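Setting Up Your Home Photo Library

Section 4: Storage, Folders and Your First Import

By now you should have Fostero installed on the computer you plan to use as your library machine, and you should have picked the name of your library. If you haven't picked a name yet, go back to Section 3 and do that first. It only takes a minute, and changing it later means a full rescan.

This is my favorite section of the whole guide, because it's the one where the pictures finally show up! Set aside an evening for it. The scanning runs by itself, so you can eat dinner while it works.

4.1 Before you start

You will need:

The computer with Fostero on it, plugged in to power
A main storage location with plenty of free space
A second location for the backup copy
Your old photos, wherever they live now (phones, memory cards, CDs, that drawer)

Caution: Do not delete anything from your phones or cards until you have finished step 4.6. Fostero copies files and leaves the originals alone, and they should stay put until the backup has been checked.

4.2 Choosing the main storage location

1. Open Fostero and click Settings, then Storage.
2. Click Add Location. A list of every drive the computer can see will appear.
3. Pick the drive you want to use. It should have at least twice the space your photos take up today.
4. Type a short label. "Main" is fine. Labels can be up to 22 characters long, and spaces count.
5. Click Check. The check reads and writes a small test file and then removes it.
6. When the green dot comes up, click Save.

Note: If the dot stays yellow, the drive is readable but Fostero isn't allowed to write to it. Open the drive's permissions in your operating system, allow writing for your own account, and click Check again.

Plenty of people keep a library on one big drive inside a desktop and are perfectly happy. If you are using a storage box with several bays, create your storage pool with the box's own software before you open Fostero. The library sees the pool as a single location, and you can give the whole thing one label.

Caution: Creating a new pool normally erases the drives that go into it. Copy off anything you want to keep first, and read the storage maker's instructions all the way through.
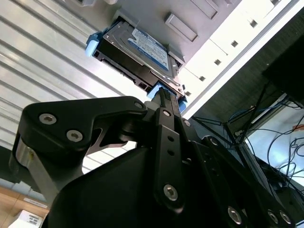 Can I put the library and its backup on the same drive?
Fostero will let you, but a single failure would take both copies with it, so choose a separate drive for the backup, and keep that drive in a different room if you can.

4.3 Building the folder tree

Fostero can make folders for you, and I really recommend letting it. The default tree goes year, then month, then event.

1. Click Library, then Folder Plan.
2. Choose Year / Month / Event.
3. Under Event Name, choose Ask Me. The other choice, Automatic, uses the place stored in the photo, and you end up with a lot of folders named after the nearest highway.
4. Tick Keep Original File Names.
5. Click Preview to see a sample tree. Nothing has been moved at this point, so play with it as much as you like.
6. Click Use This Plan.

Scanned prints are a special case. The date on a scanned file is the day you scanned it, so Grandma's wedding lands in this March unless you step in. Put scans in a separate source folder and use the Enby add-on (Section 7) to set the real dates. It can handle a partial date, so a bare year is fine.

4.4 Your first import

Start small. The first batch is where you find out whether you like the folder plan, and it's so much nicer to find that out with 50 pictures than with your whole life.

1. Copy 50 photos into a folder on your desktop. Mix them up – some from a phone, some from a camera, a scan or two.
2. In Fostero, click Import, then From Folder.
3. Select your test folder.
4. Leave Find Duplicates on.
5. Click Start and watch the bar.
6. When it finishes, click Library and open a few folders.

Do the photos sit where you'd look for them? Great, carry on. If they don't, click Undo Import, change the plan in 4.3, and try again. Undo works until you close the program.

Note: Videos are copied last. The bar may sit near the end for a while if your batch has long clips in it. Let it run.

4.5 Importing the rest

1. Import one source at a time. Finish a phone before starting the next card.
2. After each source, read the summary. It shows how many files were copied, how many were skipped as duplicates, and how many could not be read.
3. Click Save Report and keep it with your notes.

Maureen Hebden tested this section with her own family albums and brought in 1,066 pictures from a single shoebox of memory cards. Her tip, which I now follow myself, is to put a sticker on each card as soon as its report is saved. It saves so much wondering later on!

Files that could not be read go on a list called Leftovers. Try these again from the original card with a different reader before you give up on them. Old video formats may need the converter in Section 9.

4.6 Making and checking the backup

1. Click Settings, then Storage, then Add Location.
2. Pick your second drive and label it "Backup".
3. Set Role to Copy.
4. Click Run Now. The first copy is the slow one. Later runs only pick up changes.
5. When it's done, click Verify. Fostero reads every file in both locations and compares them.
6. Wait for the words All Files Match.

If you see 2 or more mismatches, run the copy once more and verify again. Mismatches that come back after a second run usually point to a cable or a tired drive. Swap the cable first.

Caution: Never unplug a drive while Verify is running. Click Pause, wait for the bar to turn gray, then eject the drive as usual.

Under Schedule you can have the backup run at night. Mine starts at 2 in the morning, when the rest of the house is asleep. The computer has to be awake for it, so turn off automatic sleep or set a wake timer.

4.7 Sharing with the family

Once the backup is verified, you can invite people. Click Family, then Invite, and type a name and an email address. New people start as Viewers, who can look and download. Editors can also move and delete, so hand that role out slowly.

Deleted pictures stay in the Trash until you empty it. Open Trash, select the picture, and click Put Back to return it to its old folder.

Continue to Section 5 to add names to faces.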